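3.2 Blocks and work surface

The stimulus set consisted of small rectangular blocks in two finishes, brown and natural, supplied by Plerkley. Edges were left square. Before each session the blocks were wiped, sorted by finish and stored in a lidded tray beside the table. A block with a chipped corner was withdrawn and replaced from the same batch -- 18 were replaced over the full study. The tabletop was white throughout, and the wall behind it was kept plain so that block outlines could be traced by the coders without correction for background clutter.

Figure 2 shows a brown block over the work surface.
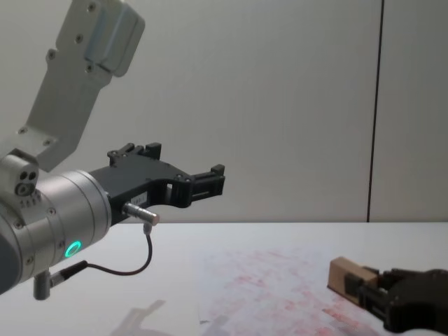

Figure 2. Small brown block held over the white tabletop, with the paneled wall behind.

3.3 Placement scoring

Each trial called for one block to be set down parallel to the near edge of the table. Final position was scored on the MacLeod scale, which runs from 0 to 100 and penalizes rotation more heavily than offset. Blocks that came to rest on a narrow face were scored separately -- the scale makes no provision for them. Josée McKinnon scored all trials, and 20 were scored again by a second coder. Disagreements of over 2 points were settled by joint review.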